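Paint shop notebook, January 4, 2020

Casein, fourth round. Best shop day in ages!

Shop cold when I got in, 54 on the wall thermometer, so heater on and everything that needed soaking went on the shelf above it. The casein I put in water last night had swollen up beautifully overnight, no dry pockets at the bottom of the jar, and that already puts it ahead of round three. I think the trick is just sifting it in slowly and stirring the whole time. Last time I dumped it in one go and spent half the morning chasing lumps with a fork.

Binder as before: casein soaked cold, borax dissolved separately in hot water, borax poured into casein while stirring, then leave it alone. It went from milky to that thick honey look in under an hour. I love this part. You walk away from a jar of wet sand and come back to glue.

Strained through an old nylon stocking. Almost nothing left behind. Total binder after straining and thinning: 987 g on the big scale, enough for all the boards with a jar left over. The leftover is in the fridge with a lid and a label (please leave it there, Severin, I know it looks like pudding).

Pigments today:

Divach blue. Ultramarine base, the blender adds some chalk and a touch of black. Needs wetting out for a long time; it floats and sulks. A few drops of alcohol into the paste and it gave in at once.

Pratum green. Green earth, very transparent, gritty when dry. Mulled it on the glass for as long as my wrist would allow and it could still use more. Lovely soft color though, a bit like the underside of a willow leaf.

Fankhauser red. Burnt iron oxide, strong as anything. A quarter teaspoon too much and the whole cup is brick. Go easy.

Plus the plain titanium white and the chalk we always have.

The idea for this round was to get a decent teal out of the blue and the green with white to bring it up, and then to see how far I could gray it down with the red before it turned to mud. Eight mixes, two coats each, on the primed hardboard. Mixes 1 to 3 are teal going lighter. 4 and 5 are the same teal with the red added. 6 is pale blue, 7 is slate, 8 is the red-brown on its own with a little black for the wooden trim.

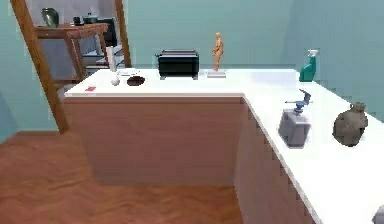 Render. White counter against the teal-blue wall, reddish-brown wood front below.

Notes on the teals, while they're fresh.

Mix 1, no white at all, went on almost like a stain. You see the primer straight through it after one coat and a good part of it after two. Very pretty if you want depth, hopeless if you want cover. I'd use it over a yellow ground some day. Imagine that over ocher, with the brush marks left in!

Mix 2, one part white to four of color by volume, is the one. It covers in two coats and still has some life in it. Casein does this thing where the surface is dead flat and yet the color seems to sit a little way back from you. I held the board next to the latex sample from the hardware store and the latex looked like a plastic lid. I know I go on about this.

Mix 3, one to two, chalky. Fine for a ceiling.

The drying shift is bigger than I wrote down in round two. I had guessed one step on the gray scale and it's closer to two for anything with chalk in it. Anybody mixing from the wet color will end up too light every time. So from now on: dab on scrap, hair dryer, look, and only then adjust. I did it for every cup today and it took far less time than repainting.

Graying the teal. Severin Aebischer had been telling me for weeks to reach for the red before the black, and fine, he's right. Mix 4 with a knife tip of the red just gets quieter, like somebody closed a curtain. Black does the same job but the color goes dirty and a bit green. Mix 5 has twice the red and it's over the edge, more like wet cardboard. The range between the two is where I want to spend the next session. Very small additions, weighed on the little scale, no more knife tips.

I also want to write down something about white surfaces next to strong walls, since it keeps coming up with people who bring us a paint chip and ask for a match. A white counter or a white sill picks up the wall. If it has any gloss it picks up everything else as well, and you get grays and faint violets in it that you'd never find in the can. Then they come back and say our white is off. The white is the same white! Hold the board flat, then hold it upright, then walk it over to the window, and it's three whites.
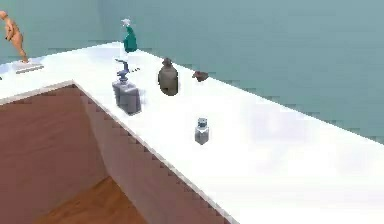

So for matching I'd like us to stop approving anything from one position. Flat, upright, by the window, under the lamp. Four looks, write down all four. I tried it with mix 2 this afternoon and by the window it leans blue, under the warm lamp it leans so far to green that I checked the label on the cup. Same board, same ten minutes. I was delighted and slightly alarmed.

Related: the test boards should be bigger. The little ones are handy for the rack but a small patch of teal is a completely different thing from a wall of it. On the wall it always comes up stronger. For the Prumel hallway I'm going to insist on full-width boards, propped where the color will really be seen, for at least a day. They've got north light at one end and none at the other, so whatever we choose will be two colors anyway and we may as well choose both of them.

Coverage, for the hallway estimate. I weighed mix 2 before and after painting the big board and got 174 g per square meter for the two coats together. Smooth primed board, so plaster will drink more. I'd add a third on top for the old walls and half again for the patched bit near the stairs. Going by that we need more casein than we have, and I've put it on the order list along with borax and another bag of chalk.

Pale blue, mix 6. Divach and white, with the tiniest bit of green. Went on streaky in the first coat and I nearly gave up on it, then the second coat pulled it all together. Cross-brushing helped. Work fast, keep a wet edge, don't go back in! Casein starts grabbing within a couple of minutes with the heater on, and if you fiddle with it you lift the first coat and get a bald spot. There's one in the lower corner of the board to prove it.

Slate, mix 7. Divach, black, white, and the red again to knock it back. Gorgeous. Completely different next to the pale blue than on its own, where it just reads as dark gray. Side by side the blue in it jumps out. It also shows how much the light does: tilt the board toward the lamp and it's nearly pale, turn it away and it's the color of a wet roof.
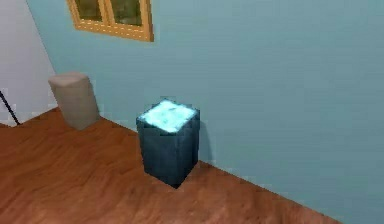
Render. Slate blue-gray box near the pale blue wall; top face far brighter than the sides.

Red-brown, mix 8. Not there yet. The color is good, warm and a little dusty, but over bare wood it bled into the open grain and left hard dark lines. Two possible fixes. Either a thin coat of plain binder first to close the wood, or switch to oil for the trim and keep casein for the walls. I'd rather have the same flatness on both, so binder first. Severin votes oil. We'll do one stick each and let them sit.

Rub test on last round's boards, now well cured. Dry cloth, nothing. Damp cloth, a faint trace of blue from the darkest one and nothing from the others. Much better than I feared. The one with a spoonful of linseed oil beaten into the binder didn't budge even with a wet sponge, though it has yellowed a hair at the edge. For a hallway with kids and bicycles in it I think that's a good trade. In June I'd like to put the same boards through a really humid week and see if anything grows on them. The clove oil seems to be holding so far. The shop smells like a dentist's.

Money, quickly, while the receipts are on the bench. Materials for the whole casein series including the muller and the glass come to 1,846 so far. More than half is the glass and the muller, and we'll have those forever. The paint itself is cheap. Ridiculously cheap, if you don't count the mulling.

To do next time:
- Two scales out from the start, the small one for the red
- Mulling: longer for the Pratum, or ask Fankhauser if they can sell it ground finer
- Mix 4 again in five tiny steps
- Binder coat under 8, oil stick from Severin next to it
- Clean the stocking properly, it has gone hard as a boot
- Bigger boards, cut and primed the day before

Brushes washed, boards on the rack face out, heater off at six. The pale blue was still a little tacky along the top edge when I locked up.

More from the notebook
Casein, third round: lumps
Limewash over old distemper
What we keep in the pigment drawer
Mulling notes, green earth
Prumel hallway: first visit
Gray scale cards and how to cut them

Contact the shop | Copyright 2020, all notes and boards ours | Back to top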